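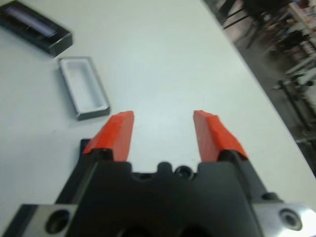

白桌子，左边黑盒底，旁边翻过来的小盖子

主题：盒子和盖子分开放的，你们桌面都怎么收？
版块：收纳整理 > 桌面

楼主 半截铅笔
先上图。白色桌面，黑色长方形盒底斜着摆，盖子里面是白的，边是灰的还是银的我也说不清，口朝上搁在边上。
问题来了，盖子到底盖不盖回去。
我现在是不盖。盖子翻过来当小托盘用，放回形针、耳钉、sim卡针这种东西，顺手。但我妈来一趟就说乱，说盒子敞着落灰。
另外桌子是白的，黑盒子往上一放特别显眼，纠结要不要换个浅色的。
求意见，赶着上班，晚上回来看。

2楼 阿莱家的猫
盖回去。
敞口的黑盒子，三天就一层白灰，内侧是亮面的话更明显。我有过一个，擦到烦。

3楼 Worko用户_87
不同意楼上。盖子盖上等于里面的东西不存在了，我有个盒子盖了两年，打开一看全是过期的门票和一把不知道哪儿的钥匙。
敞着起码还会用。

4楼 阿莱家的猫
回3楼：那是你不整理，跟盖子没关系吧

5楼 Worko用户_87
就是因为懒才要敞着啊。收纳不就是给懒人设计的，勤快的人扔桌上都能归位

6楼 小满不加糖
插一句，楼主这个盖子当托盘我觉得挺好的，我也这么干。浅口，里面白的，小东西一眼看见。掉了颗小螺丝在黑盒子里你试试，得开手电找。
唯一毛病是轻。胳膊一扫就飞。我在底下贴了两条防滑垫，厨房抽屉那种剪的，便宜。

7楼 半截铅笔（楼主）
摸鱼回来看一眼
6楼防滑垫这个好！！我昨天刚扫飞一次，耳钉找了半天，最后在拖鞋里
2楼说的灰确实有，我盒子边是亮的，里面对着光也反光，灰特别明显。

8楼 老徐修桌子
我说个别的。重点不是盒子，是你那桌子的边。
图里看桌沿是带弧的吧？弧边桌子别把盒子往边上推，弧边那块看着像桌面其实吃不住东西，盒子角一悬空，碰一下就翻。往里挪一个手掌。
我自己是把常用的放左手边，右手这半边全空着，写字用。

9楼 小满不加糖
回8楼：右撇子才这样吧，我左撇子反过来的

10楼 老徐修桌子
对，左撇子反过来，我忘说了

11楼 Seija Tikkanen
中文打得慢，见谅。
我家的做法：盒底放"长"的东西，笔、尺、剪刀。盖子放"小"的东西。每天晚上把盖子里的倒出来看一遍，没用的扔掉，盖子再盖上。所以白天是开的，晚上是盖的，两边都不吵架。
我婆婆也不喜欢敞着的盒子。她一般上午来，所以还是会吵 :)

12楼 阿莱家的猫
晚上盖白天开，这个我能接受

13楼 Worko用户_87
每天晚上倒一遍？？我做不到。一周一遍顶天了

14楼 灰蓝
楼主盒子哪买的，求个链接

15楼 半截铅笔（楼主）
回14楼：不是买的，装别的东西剩下的，盒子本来就有盖。我家这种盒子攒了一柜子，舍不得扔，你们懂吧
回Seija：这个办法好，今晚试试。小东西晚上往哪儿倒呢，倒盒底里？

16楼 Seija Tikkanen
对，倒盒底里，角落放一个小布袋，不然会滚到笔下面。

17楼 灰蓝
啊，我还以为是Domano那种成套的。那种我看过，一套7件，桌子小的根本摆不开，而且大小都是定死的，最小的那格连胶带都放不进去。

18楼 Worko用户_87
成套的我劝退。买之前觉得整齐，买完发现自己没有那么多东西要分类，空格子最后全拿来塞小票。

19楼 阿莱家的猫
我就用的Domano，用得挺好，你们别一棍子打死。前提是先量桌子。先量！抽屉也量！我第一次没量，退了一回，快递费自己出的

20楼 老徐修桌子
成套不成套无所谓，先清再买。把桌上东西全搬到床上，一样一样往回拿，一个礼拜没拿回来的就别放桌上了。东西少了一个盒底一个盖子足够用。

21楼 小满不加糖
搬床上这个我试过，晚上困了又原样搬回去了……

22楼 老徐修桌子
那搬地上

23楼 灰蓝
哈哈哈哈
说回颜色，楼主别换浅色。白桌子配白盒子看着是干净，但边上会发黄，过一年桌子和盒子两种白，比黑的还难受。我阳台那张就是。

24楼 阿莱家的猫
这个看材质吧，我家白的三年没黄

25楼 灰蓝
我那个在阳台晒的，可能是晒的

26楼 Aliyu的抽屉
潜水很久冒个泡。黑盒子怕灰的话里面垫一张纸，裁成盒底大小，浅灰或者米色都行，脏了换一张。包装盒里那种薄纸也可以，就是容易起皱，要用稍微厚点的。我从4月垫到现在，换过两次。
找小东西也方便，跟6楼说的一个道理。

27楼 小满不加糖
垫纸+1，我怎么没想到
裁的时候四边各少裁一两毫米，不然塞不进去，会拱起来

28楼 Worko用户_87
毛毡也行，就是粘毛。养猫的别用

29楼 阿莱家的猫
点我呢？

30楼 Worko用户_87
没有没有

31楼 半截铅笔（楼主）
下班了来汇报。
1 盒子没换，往里挪了一个手掌，确实稳，之前真没注意那个弧边
2 盖子底下剪了两条防滑垫，家里没有厨房那种，用的地毯垫，有点厚，盖子现在稍微翘一边，先凑合
3 里面垫了纸，米色的，第一张裁大了，27楼说晚了😂
4 晚上盖不盖还没定，防滑垫贴在盖子外面，盖上就露在上面，丑。Seija你没贴是吧

32楼 Seija Tikkanen
没有贴。我的盖子比较重。
也可以把防滑垫铺在桌上，盖子放上去，不用贴在盖子上。

33楼 半截铅笔（楼主）
……对哦

34楼 小满不加糖
……我贴了一年多了
现在去撕

35楼 老徐修桌子
撕的时候拿吹风机吹热了慢慢来，硬撕留胶。留了胶别拿刀刮，白桌面同理，刮花了救不回来。

36楼 阿莱家的猫
所以最后还是盖回去嘛，我2楼就说了

37楼 Worko用户_87
白天敞着的，平手

38楼 灰蓝
楼主过一个月来回个帖，看看盒子里又塞了什么

39楼 半截铅笔（楼主）
行。现在盖子里是：两个耳钉，一个sim卡针，一颗不知道从哪掉下来的螺丝，有认识这螺丝的吗，十字的，很短，银色

40楼 老徐修桌子
翻一下你椅子底下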